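Pluldale Robotics Workshop
Handout 8: Collecting demonstrations in the simulated kitchen

Read these notes before your first booked slot. They cover how we gather examples for the utensil task. Training is in Handout 9.

An example, or episode, starts when the scene loads and ends when you press stop. In between you drive the arm by hand controller, and Flasitz stores the arm positions, the gripper command and the camera views at every step. 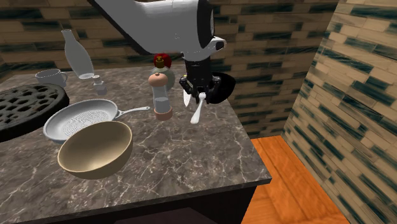 Thulani Khumalo

Set-up

Load the kitchen from the Kapoor scene list. The layout and the wall finish are drawn afresh each time, so don't expect the bowl or the pan to be where you last saw them. Check that all the camera views are live before you move the arm.

Driving the arm

Lift the utensil clear of the counter before moving sideways. The pepper grinder is tall and easily knocked by the wrist. Keep a steady pace. Long pauses are recorded as well, and the learner will copy them. If you drop the utensil, you may pick it up again and carry on, but tag the episode "regrasp". 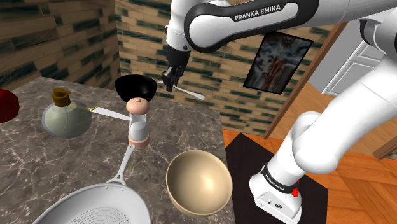

Figure 2. Franka arm over the counter, gripper above and slightly to the right of the black bowl.

Keeping and discarding

Discard an episode if the arm strikes the counter or the utensil ends up on the floor. Keep slow or untidy ones if the task was finished. Last January's set was trimmed too hard, and the policy trained on it could not recover from a poor grasp.

Each pair collects 16 kept episodes. The class set from last year holds 996 and will be merged with yours under the name Viltdale, so use the same tags, in lower case.

To hand in by 1st March: your episode folder, the tag file, and one page on which episodes you discarded and why. Put both names on the page.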